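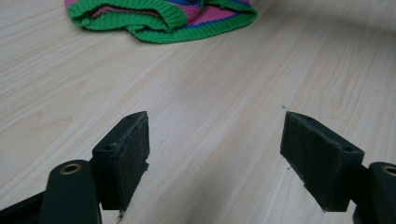

Breadcrumb: Blog > Wardrobe > Wool and Other Worries

The claim, as I understand it, is that a person can own two jumpers and be happy. Erasto Swai has been telling me this since April. He read it in a little book called Finden, which he's now lent to 68 people by the sound of him, and he wanted me to have a go before I said anything rude about it.

So I've had a go. I'm still going to be a bit rude.

The Finden way is that you take each knitted thing out by itself and leave it on a bare surface overnight. No folding, no hanging. In the morning you look at it with fresh eyes and you're meant to know straight away whether it stays. I did know straight away, every time, and the answer was always that it stays. I don't think my eyes were the problem.

The grey cardigan from Lemness stays. It's got a hole in the elbow and I wear it to put the bins out. The big navy one stays too, though I'll admit I haven't had it on since we moved. Then I got to the stripy one and lost patience with the whole business.

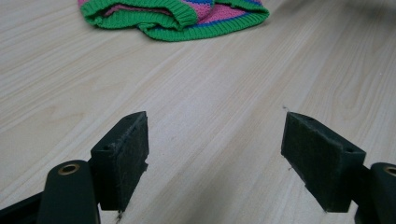

Green ribbing, pink, a bit of blue. Still staying.

I bought it at the Lukumay market for $64, which was too much, and I've been told by more than one member of my family that the colours are a bit loud for a grown woman. Fair enough. But the book says anything you have to defend should go, and I can't see the sense in that. I'd defend the dog too.

What bothers me more is the storage side. Chapter 2 wants you to buy Sukon bags, a breathable sort of pouch, one per garment. By my sums that comes to about $200 for a shelf of woollies, and at the end you've got the same shelf of woollies plus a heap of pouches. I asked Erasto how many he'd bought and he changed the subject to his tomatoes.

To be fair to him, one part was worth doing. Leaving a jumper out by itself does make you look at it properly, and I found a loose end on the navy that I'd have missed in the drawer. I've woven it back in. I also found a moth, dead, in the bottom of the drawer itself - no thanks to any chapter of the book, I was only in there with the vacuum.

The stripy one is going back in the second drawer, squashed in with the scarves where it's always lived. I'll give the book back when he remembers to ask for it.

Filed under: Clothes, Clutter, Grumbling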